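Giving up the car, eight months on

September 12, 2020

We sold the car in January. It was a grey hatchback, it needed a new clutch, and the garage in Greenwood wanted more for the job than I thought the whole thing was worth. I had been half meaning to do it for years. A man came from Vollwood with cash and drove it away, rather noisily, and that was the end of it.

I said at the time that I would write something once we had got through a full winter without it. We haven't, but several people have asked how it is going, so I will put down what I have so far.

The money is the easy part. Insurance, tax and the yearly test came to 534 a year before I had put any fuel in. Fuel was roughly 1000. Against that, I have spent 500 on a second-hand bike with a decent rack, and a bit on waterproofs. Buses were a regular cost until March and then stopped being one, like everybody else's.

Shopping took longer to sort out. I used to do one big trip a fortnight and fill the boot. Now I go twice a week with two panniers and buy what fits. Potatoes and cat litter are the awkward things. Everything else is fine.

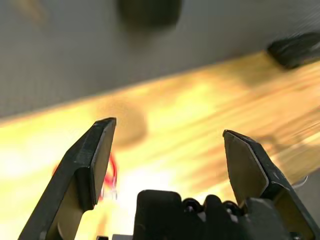 Heledd Bevan wrote after my last post to say that it all sounded very well for someone living 15 minutes from a shop, but that she had tried the same thing with two small children and a hill, and had bought another car by Easter. She also asked what we do about the vet.

The hill I can't argue with. We are on the flat here and I would feel differently if we weren't. As for the vet, we pay for a taxi. The cat has been once, for her teeth, and complained the whole way there and back.

The thing I miss is going to the coast without planning it. There is a bus, but the last one back leaves at twenty to six, and in summer that is the best part of the day.

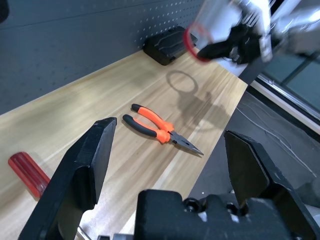 We did manage it twice in August, once by bus and once when Eduardo Magbanua had room in his car. I paid for the petrol and the chips. I don't want to become the person who is always asking for a lift, so I have kept it to that — he did offer again last week, and I said maybe in spring.

Next job is mudguards. The front one rattles and the back one is too short, and the lane is already getting mucky.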